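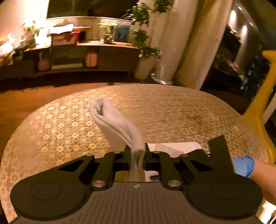

Trestmont Hand Gripper, two-finger

A hand-held gripper for recording household and shop-floor chores. The operator holds the tool and does the job with its two fingers; the recordings are then used to train a robot arm fitted with the same fingers. The photo shows a folded white cloth held over a round table.

What it can do now

Table wiping, cloth pickup and sorting of small packed goods are the tasks most customers start with. Kurna, who run our test kitchen, recorded 200 wiping passes on one tabletop and trained an arm on them. The arm completed 54 of its first 80 trials without help. Most of the failures were dropped cloths at the far side of the table.

A person with a rag is still faster. If you need tables cleared during opening hours, this product will not do it for you yet. Overnight work with no one waiting is a better fit.

What it cannot do yet

Folding large sheets. One gripper can pinch a corner but has nothing to hold the opposite one. Two-gripper recording is supported from April.

Wringing a cloth. The fingers close but do not twist.

Picking up single sheets of paper from a smooth surface. Results are poor and we don't recommend buying for this task.

Glossy tabletops. Reflections can confuse the tracking. Record under the same lighting the arm will work in, and include some passes with the lamps off.

Specifications

Fingers: two, black, replaceable in pairs
Weight: 687 g without cable
Recording time per charge: over 8 hours
Operation: left or right hand
Cleaning: damp cloth only, do not immerse

In the box

Gripper, charging cable, spare finger pair, hex key, printed setup sheet. The wrist mount for the Suominen arm is sold separately. Other arms need an adapter plate; send us the flange drawing before you order.

Software

Recordings are exported through Grelteo, which is included for one user. Additional seats are billed yearly. Files stay on your own computer unless you turn on sharing.

Orders and returns

Ships in two weeks. Unused units can be returned within 30 days in the original carton. Finger pads are wear parts and are not covered by the warranty.

Page updated Sun 11 March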